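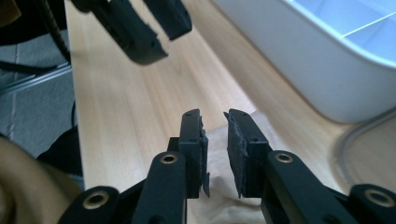

Figure 2. Pièce blanche froissée sur une surface nue. Corpus de Laren, catégorie « froissé indéterminé ».

4.2. Le froissé comme état domestique

Nous avons longtemps hésité, au moment d'organiser les relevés, sur la place à donner à ces petites choses blanches et molles que l'on rencontre dans presque tous les logements, sur un plan de travail, un coin de table, le dessus d'un meuble bas, et que les habitants eux-mêmes nomment avec une certaine désinvolture : « un truc », « le machin pour essuyer », « une serviette, je crois ». La première grille, établie par Nazareno Amato avant l'enquête, les répartissait entre linge et papier. Elle avait le mérite de la simplicité, et nous l'avons gardée pendant toute la phase pilote à Drudov, où elle fonctionnait d'ailleurs assez bien – les cuisines y étaient petites, les habitants présents, et l'on pouvait toujours demander.

À Laren, les choses se sont compliquées. Sur les 29 logements retenus, beaucoup ont été documentés pendant que leurs occupants étaient ailleurs, avec leur accord bien entendu, et le codage s'est donc fait sur image. Or un tissu fin roulé en boule et un papier épais que l'on a serré dans la main se ressemblent énormément dès que l'on s'éloigne de la mise au point. La figure 2 donne une idée assez juste de la difficulté : les plis sont doux, le ton tire vers le crème, la netteté manque un peu, et les deux codeurs, travaillant séparément, ont rendu deux réponses différentes. Ornella Piras penchait pour le tissu, à cause de la souplesse des plis ; son collègue tenait pour le papier et n'en a pas démordu.

Nous aurions pu trancher par un tiers avis, comme cela se pratique couramment. Il nous a semblé plus intéressant de créer une catégorie propre, le « froissé indéterminé », et de regarder ce qu'elle contenait. Sur les 1 197 objets inscrits au relevé, elle en rassemble 40, tous blancs ou presque blancs, tous de petite taille d'après les codeurs. L'effectif est modeste et nous ne lui ferons pas dire grand-chose sur le plan statistique. Il nous a en revanche beaucoup aidés pendant les entretiens de retour, menés au mois d'août, lorsque nous avons remis les images aux habitants en leur demandant simplement ce qu'ils feraient de la chose s'ils la trouvaient chez eux.

Les réponses nous ont touchés par leur précision. Presque personne ne commence par la matière. On parle d'abord du lieu, puis du moment, puis de la personne qui a pu laisser l'objet là. Une habitante explique qu'un froissé près de l'évier « finit sa journée », tandis qu'un froissé sur une table dégagée attend qu'on s'occupe de lui. Un retraité, fort bavard et que nous remercions encore pour son café, distingue ce qui a été posé de ce qui a été lâché, et prétend reconnaître l'un de l'autre à la hauteur des plis. La matière vient ensuite, au toucher, et décide de la destination : panier ou poubelle. Plusieurs personnes ont spontanément tendu la main vers l'image en répondant, geste que nous n'avions pas prévu de consigner et que nous avons ajouté au protocole dès le deuxième jour.

Il y a là, nous semble-t-il, de quoi nuancer la lecture proposée par Negri, pour qui le rangement ordinaire procède d'un classement préalable des choses. Dans le cas des froissés, le classement suit le geste. On ramasse, on sent sous les doigts, on sait. Tant que l'objet demeure sur sa surface, il garde une sorte de disponibilité que les habitants tolèrent fort bien, parfois toute une journée – le dimanche surtout, où le seuil de tolérance s'élève visiblement dans les familles avec enfants.

Une réserve s'impose quant au blanc. Les froissés colorés ont été codés sans désaccord, en général comme torchons ou comme serviettes, et n'entrent donc jamais dans la catégorie indéterminée. Il est possible que nous ayons surtout mesuré l'ambiguïté d'une couleur, partagée par le linge de table ancien et par le papier absorbant. Ornella Piras a entrepris de reprendre les images de Drudov sous cet angle ; les premiers résultats figurent en annexe, avec la grille révisée. Pour la suite de cette section, nous conservons le terme de « pièce », assez large pour accueillir les deux matières, et nous réservons celui de « linge » aux objets dont un habitant a confirmé la nature.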